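Hopkin Center for Applied Handling
Gripper Evaluation Working Group
Minutes of the meeting held 2019-01-11

Present: the chair, the secretary, the simulation lead, the controls lead, the test engineer, and one representative of Stalten (hand supplier). The purchasing office sent apologies.

1. Minutes of the previous meeting

The minutes were accepted with one correction. Under item 4, "wrist camera" should read "overhead camera." The secretary will file the corrected copy.

2. Matters arising

The replacement cable for the Usent arm was received and fitted. The arm passed its startup check and is released for use. The question of a second license for the simulator remains with purchasing.

3. Comparison of hands: progress report

The test engineer reported on the comparison between the Zorkik two-jaw gripper and the Stalten multi-fingered hand. Both are being run first in simulation and then on the Usent arm. The object set agreed in the fall is unchanged: boxes, bottles, squeeze tubes, and loose bags.

The two-jaw gripper has completed 300 simulated grasps. It did well on boxes and bottles. Results on tubes were uneven, with most of the failed attempts recorded as the tube turning between the jaws during the lift. The engineer noted that the jaw pads in the model are stiffer than the ones on the shelf, and that the figures for tubes should be read with that in mind.

The multi-fingered hand is partway through the same schedule. The working group reviewed rendered output from the tube series, where the object is gripped low on the body and stands nearly upright above the palm. The chair asked that the low grip be kept as a separate case in the results table and not merged with the mid-body grip.
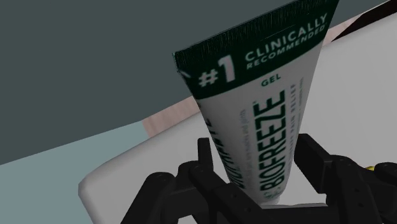

Question from the purchasing office, submitted in writing: Why are both hands being tested in simulation before the arm is used?

Reply from the simulation lead: A simulated run lets the group repeat the same starting position for each hand and reject poor grip settings without damage to equipment. The arm is then used to check the settings that remain.

The Stalten representative asked whether finger force was limited to the same value for both hands. The controls lead confirmed that the limit is set per contact, so the total force on the object is higher when more fingers touch it. It was agreed that the total should also be recorded. Runs already completed will be recalculated from the logs and need not be repeated.

4. Contact settings for soft packaging

The simulation lead explained that tubes are at present modeled as rigid bodies with a surface texture. They do not give under the fingers. The group discussed whether this makes the comparison unfair to either hand. Opinion was divided. The controls lead held that a rigid tube favors the two-jaw gripper, as real tubes bulge away from flat pads. The Stalten representative thought the effect would be small for tubes that are nearly full.

Decision: The rigid model will be kept for the present round. A soft model will be tried on 2 objects from the tube group and the difference reported.

5. Controllers

Two controllers are under review. The first closes the fingers to a set position; the second closes them until a set force is reached. The controls lead recommended the second for all tube work. The chair noted that the Zorkik gripper reports motor current only, and asked how force would be compared. The controls lead will write a short note on the conversion and attach the calibration sheet.

Decision: Force control will be used for tubes and bags. Position control will stay in use for boxes and bottles until the note has been read.

6. Overhead camera

The mount was moved before the break and the calibration has not been redone. No arm trials will be logged until this is finished. The test engineer asked for 3 clear hours on the bench, which the chair approved.

7. Actions

Test engineer: recalibrate the overhead camera; complete the tube series for the multi-fingered hand.
Simulation lead: set up the soft tube model; list low grips and mid-body grips separately.
Controls lead: note on force conversion; recalculate total force from existing logs.
Stalten: supply the current drawing of the fingertip and the recommended torque for its screws.
Secretary: ask purchasing for a reply on the simulator license.

8. Other business

The Stalten representative asked that draft results be shared with both suppliers at the same time. Agreed.

9. Next meeting

To be held in February, once the camera work is complete. The secretary will circulate the date and room.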